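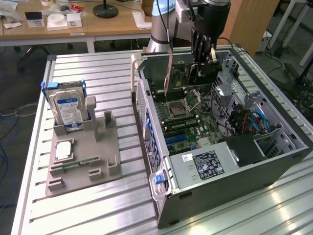
Fig. 1. Desktop tower on its side, panel removed. The CPU socket is empty; two memory modules are in place.

Hollstead Technical College
Computer Systems, Unit 12: Main memory and the expansion bus
Handout revised 24 Jan 2022

1. Memory hierarchy
Registers and cache sit on the processor die. Main memory (DRAM) is separate and slower, and loses its contents when power is removed. Each bit is held as charge in a capacitor, which leaks and must be refreshed at fixed intervals.

2. Average access time
t = h × c + (1 – h) × m
where h is the cache hit rate, c the cache access time and m the time for an access that misses. For h = 0.9, c = 2 ns and m = 51 ns:
t = 1.8 + 5.1 = 6.9 ns
Give units at every step. Marks are lost for this each November.

3. Expansion bus
PCI Express is a serial, point-to-point link built from lanes. Each lane has one pair of wires for sending and one for receiving. A x4 card will work in a x16 slot – the two ends agree the link width at start-up. Older PCI cards shared one parallel bus and had to take turns.

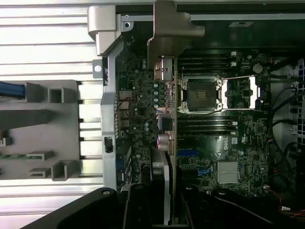 Fig. 2. Dell motherboard in an open workstation chassis. Ribbed metal panel and grey plastic bracket tray at left.

4. Exercises
(a) Repeat the calculation in section 2 with m = 141 ns.
(b) Find the hit rate needed for t = 5 ns, with c and m as in section 2.
(c) State two reasons why a parallel bus is hard to run at high clock rates.

Reading: Halliday course reader, section on DRAM timing.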